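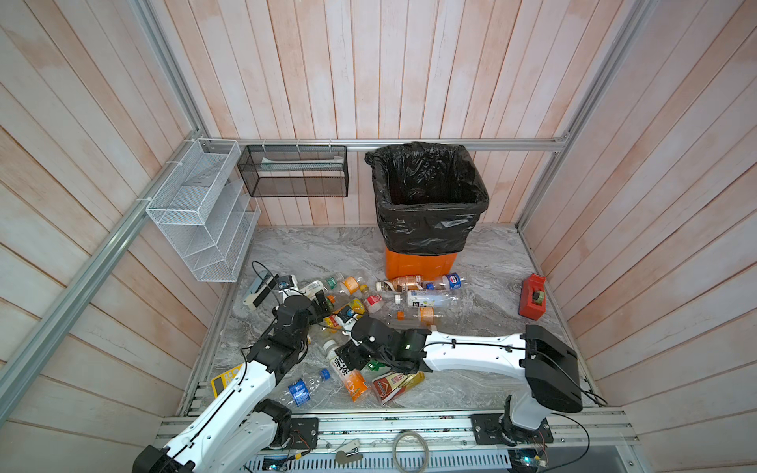 港に近い工業団地の共同作業棟で、入居する小規模事業者が今月から容器ごみの分別方法を改めた。これまでは飲み終えたボトルも紙パックも同じ袋に入れ、月曜の朝にまとめて出していたが、回収を請け負うSkamicoが混載の引き取りをやめると通知したため、各区画で種類ごとに分けてから出す形になった。新しい決まりでは、区画の中に分別の手引きを1枚置き、誰でも見られるようにしておくことが求められている。置き方は自由で、壁に貼る区画もあれば、白いワイヤーメッシュの整理棚や黒いメッシュのかごのような、壁まわりの収納を書類置き場に充てることもできる。手引きは日本語、英語、スペイン語、タイ語で用意された。

作業棟を運営するPlirnuvoraによると、昨年度に棟全体から出た容器ごみは2,677キロだった。このうち資源として引き取られたのは約4割で、残りは中身の残りや異物の混入を理由に可燃ごみとして処理された。処理費は入居者の共益費から支払われており、春の説明会では、費用の内訳を示してほしいという声が複数の区画から出ていた。

運営担当のテオドロ・ビダルさんは「分ける気がないわけではなく、どこまで分ければよいのかが伝わっていなかった」と話す。以前の掲示は開設時に作られたもので、紙パックの扱いについての記載がなかった。内側が銀色の紙パックと白い紙パックを一緒に出してよいのかという問い合わせは、年間を通じて寄せられていたという。

新しい手引きでは、容器を五つに分ける。透明のペットボトル、色や印刷のあるプラスチック容器、ふた、紙パック、缶である。ペットボトルはふたとラベルを外し、軽くすすいでからつぶす。コーヒーや乳飲料の容器は底に中身が残りやすく、回収先の選別ラインで周りのボトルまで汚すことがあるため、二度すすぐよう書き添えた。ふたは色を問わず一つの袋にまとめてよい。紙パックは切り開いて乾かすのが原則だが、区画に流しがない場合は、すすいだものをたたんで出すことも認められる。

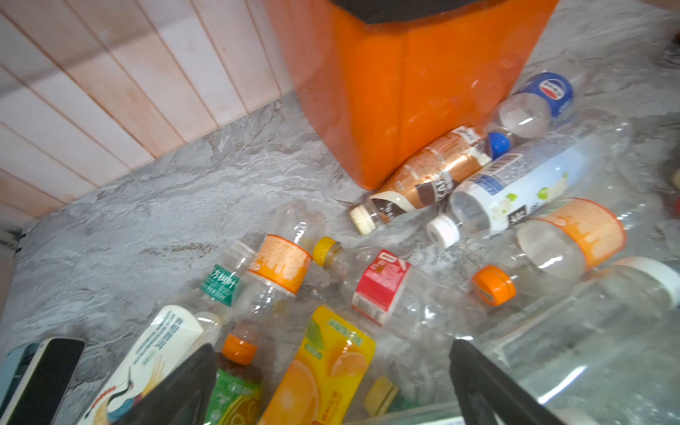
カウンターに集まった空のボトルと紙パック。オレンジ色の容器のそばに青いボトルキャップも見える

手引きの文案をまとめたのは、2階に入居する家具修理業のアレクシ・ハマライネンさんと、印刷業を営むカシミロ・コルデロさんの2人である。ハマライネンさんは区画ごとに聞き取りをし、迷いやすい品目を書き出した。コルデロさんが版下を作り、印刷も引き受けた。初稿は文字が多すぎるとして差し戻され、品目名と出し方を一行ずつ並べる今の形に落ち着いた。タイ語版の確認は、1階で食品包装の試作を手がけるデーチャー・ノイパンさんが担当した。

ノイパンさんの区画では、試作の打ち合わせのたびに飲料の容器がまとまって出る。「ラベルをはがす作業がいちばん面倒だ。ミシン目のある製品は早いが、のりで全面を留めてあるものは時間がかかる」と話す。手引きでは、はがれにくいラベルについては無理に取らず、プラスチック容器の袋に入れてよいことにした。ビダルさんは、この扱いについてSkamicoの了解を得たとしている。

回収の時間も変わる。従来は月曜の朝8時までに裏口脇の置き場へ出すことになっていたが、今後は同じ月曜の午後4時までとなる。週末に作業をする区画が多く、月曜の午前中に片付けをしてから出したいという要望を受けた。置き場は4か所に増やし、荷さばき場の前にあった1か所は、トラックの出入りの妨げになるとして東側の階段下へ移した。

袋は中身が見える透明または半透明のものに限る。区画番号の記入は任意とした。当初の案では記入を義務づけることになっていたが、「番号がなくても困らない」「違反探しになる」といった反対があり、見送られた。分別が不十分な袋には黄色の札を付けて置き場に残し、翌週までに出し直してもらう。札の付いた袋が続くようであれば、改めて記入の義務化を検討するという。

負担が増えると見る入居者もいる。金属加工のEscobarを経営するフリアン・エスコバルさんは、従業員が交代で昼食をとるため、容器が一日を通して少しずつ出ると説明する。「すすぐために共用の流しまで往復するのは手間だ。2階には流しがあるが、1階の奥からは遠い」と言い、1階にも水場を設けるよう求めている。運営側は配管の状況を調べたうえで、秋までに返答するとしている。

エスコバルさんの区画では当面、容器を一日分ためておき、終業前に当番がまとめてすすぐ方法を試す。夏場はにおいが出やすいため、ふた付きの容器を購入した。同じ容器を共同で買いたいという区画もあり、Plirnuvoraが希望数を取りまとめている。申し込みは事務所の窓口で受け付ける。

容器以外の資源ごみについては、当面これまでどおりの扱いとなる。段ボールは平らにしてひもで縛り、置き場の右側に積む。緩衝材は汚れのないものに限り、Sorkusが隔週で引き取る。木くず、金属くず、廃油など事業活動に伴うものは各社が個別に業者と契約する決まりで、共同の置き場には出せない。説明会では、接着剤の空き容器をプラスチックとして出してよいかという質問もあったが、中身の種類にかかわらず不可との回答だった。

運営側は7月に入居者向けの説明の場をもう一度設ける。会場は2階の会議室で、午後5時から1時間を予定している。前回出席できなかった区画には出席を呼びかけており、当日は分別済みの袋と札の付いた袋の実物を並べ、出し方の違いを見てもらう。手引きの追加分は事務所の窓口で受け取れる。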